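Running boards, wiring and the dealer channel: a talk with Emília Polák

By Staff Writer
May 14, 2022

Emília Polák runs product engineering at Womar, a supplier of powered running boards and bed steps for pickup trucks. The company sells through restyling shops and dealer accessory departments, and its second-generation board, the Kutier, began shipping in February. We spoke by phone about the redesign.

The main change is electrical. The earlier board took its door signal from a splice at each door switch, and Polák said most warranty calls led back to those splices.

"We logged 94 claims in the last year of the old harness," she said. "Very few were motor failures. It was moisture in a connector, or a tap crimped on the wrong gauge."

The Kutier reads door status through a plug-in module at the diagnostic port. The power lead still runs to the battery with a fuse at the terminal, and the harness drops through an existing grommet in the cab floor. No drilling is needed on the trucks Womar now covers.

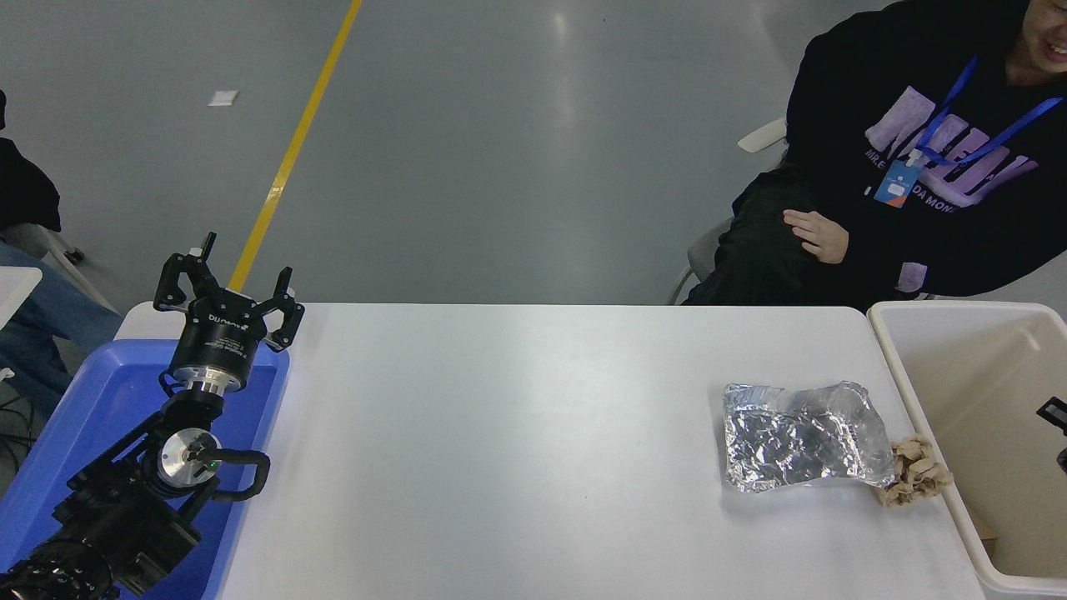
Load and travel

Each board is rated for a static load of 1465 newtons at the center of the step, measured with both linkages locked. Polák would not quote a higher number for the area directly over a linkage, although the part will carry more there.

"People stand where they stand," she said. "The rating has to be for the worst place."

The linkage pins went from plain steel to stainless with a polymer bushing. Obstruction sensing is done by motor current. If current goes over the limit while the board is retracting, the controller stops and reverses it. The limit is raised in cold weather, when grease drags, and that table took longer to settle than the rest of the software.

Fit time was the other target. Mulligan, a restyling shop in Plirthorpe, installed the preproduction sets and sent back notes on each one. Two brackets were changed as a result - the rear one now has a slotted hole, and the front one clears the pinch weld without trimming. 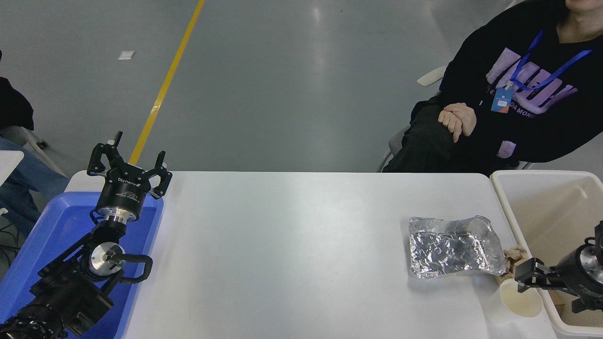
Two arms, one at each end of the table.

Polák said the shop also asked for longer motor leads, which Womar declined to supply. Extra length has to be tied up somewhere under the truck, and she would sooner sell an extension to the few who need it.

The kit for crew cabs weighs more than the old one, mostly in the brackets. List price is $2737 per pair before installation. Replacement motors and modules are stocked separately, and a shop can swap a motor with the board still on the truck.

Asked about a version for vans, Polák said the sliding door is the difficulty. The board has to start moving before the door is fully open, and the signal on many vans comes late. A test set has been running on one van for 10 weeks. She gave no release date.

Related
Choosing a fuse holder for underhood use
Bed step or bumper step: mounting compared
Torque settings for rocker panel brackets

Contact | Copyright 2022, all rights reserved | Back to top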